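Trumaveo Family Meals Program: Our Review

Reviewed by Poppy Treloar
Sun 17 April

Trumaveo is a home program for parents who want to change how their family eats without putting a child on a diet. It comes as a printed workbook, a set of meal cards and a phone app. I bought it last September with my own money and used it at home with my two kids, and later with a small parent group I run on weekday evenings.

I work as a school health aide, so I see a lot of lunches and hear a lot of talk about weight. Most products sold to parents in this area are calorie trackers with cartoon animals on them. I was looking for something that left the numbers out, and Trumaveo mostly does.

What you get

The workbook has 11 units. Each one is meant to take a week, though we spent two weeks on several of them and skipped one. The early units cover regular mealtimes, eating together and what to do about snacks. The middle ones deal with picky eating and new foods. The last few are about how adults talk about bodies in front of children, and I thought those were the strongest part of the program.

There are 50 meal cards. Each has a short recipe on the front and a conversation starter on the back. The recipes are simple and cheap. We made the bean chili, the baked fish and the egg fried rice more than once. A few cards call for ingredients my store doesn't carry, and there are no substitutions listed.

The app sends reminders and lets you check off meals you ate together. There is no place to enter a child's weight, which I liked. It does show a weekly score, and I turned that off after my older child started asking whether we were "winning."

How it went at home

The first unit asks parents to stop commenting on what or how much a child eats. This was harder than I expected. I had no idea how often I said "just two more bites" until I tried to quit. By the fourth unit dinner was calmer. My younger one still doesn't eat green vegetables, but we argue about it a lot less.

The unit on new foods suggests putting a small amount on the table and saying nothing about it. I had doubts, but my son took some roasted squash on the third try. He didn't like it. He did at least eat it on his own terms.
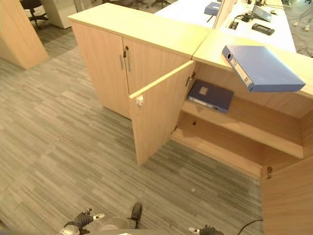 Cabinet with one door open and a small key in the keyhole.

Using it with a group

A group license costs extra and lets you copy the worksheets. The group guide is thin. It gives a suggested schedule and a page of ground rules, and that's about all. I had to write my own opening questions for most sessions.

The parents who came liked the meal cards and the unit on body talk. Several said they had grown up hearing their mothers call themselves fat and had never thought of it as something a child would pick up. The unit on sports and eating got a poor reception. It is short, it assumes every child plays on a team, and it has very little to say about growth spurts or why teenagers are hungry all the time.

Compared with other programs

I have also used Umero and looked through Dandutia. Umero is cheaper and has nicer recipes, but it sorts foods into green, yellow and red groups. My daughter began calling foods "bad" within days, and we stopped. Dandutia is aimed more at teens and works well as a book to hand to a 15-year-old. It asks very little of the parents.

What I didn't like

The meal cards are printed on thin stock and two of mine have torn. The app logs you out for no clear reason. Customer service took over a week to answer an email about a missing workbook page, though they did send a replacement.

My bigger concern is that the page on warning signs comes near the very end. Skipping meals, hiding food, exercising in secret and sudden weight change all belong up front, where a worried parent will find them. The advice on that page is fine. It says to call the child's doctor and not to wait, and it says plainly that the program is not a treatment for an eating disorder.

Who should buy it

Trumaveo suits parents of kids between five and 12 who want quieter meals and some help with what to say. It is not a good fit for a family already dealing with an eating disorder. Those parents need a doctor and a counselor first, and some of the units could get in the way of a meal plan set by a treatment team.

I still use the cards most weeks. The workbook is back on the shelf, and I expect to take out the body talk unit again when my daughter starts middle school.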